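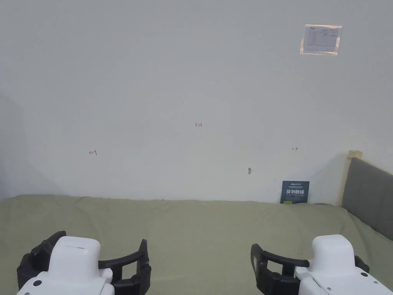
About Bravutus

Bravutus is a bookkeeping school for people who run small businesses or want to work for one. We teach evening and weekend classes in basic accounts, payroll, sales tax and spreadsheets. Most of our students have jobs, so no class starts before 6 p.m. on a weekday.

Wiroj Rungrueang opened the school after 18 years of keeping books for restaurants and repair shops. He still teaches the payroll course. Ilir Đorđević joined later to run the spreadsheet classes and now sets the timetable as well.

How we teach

The full course runs for 30 weeks and is split into 4 parts. You can take the parts one at a time, but Part 1 has to come first unless you pass the entry test. Each class meets twice a week. Students work from one set of practice records, for a made-up hardware store, and carry the same ledger through to year end.

We do not teach audit or corporate tax. If you need those, ask at the office and we will give you a list of colleges that offer them.

Fees and books

Fees are paid by the part. The workbook is included, and you keep it. You will need a calculator and, from Part 2 on, a laptop that can open ordinary spreadsheet files. We have a few laptops to lend during class, which must be reserved the week before.

Finding us

We are at 34 Cloutier Street, on the second floor. Parking behind the building is free after 5 p.m. The side door is locked during evening classes, so please use the front entrance.

The next Part 1 class begins in October. Registration is open at the office or by phone.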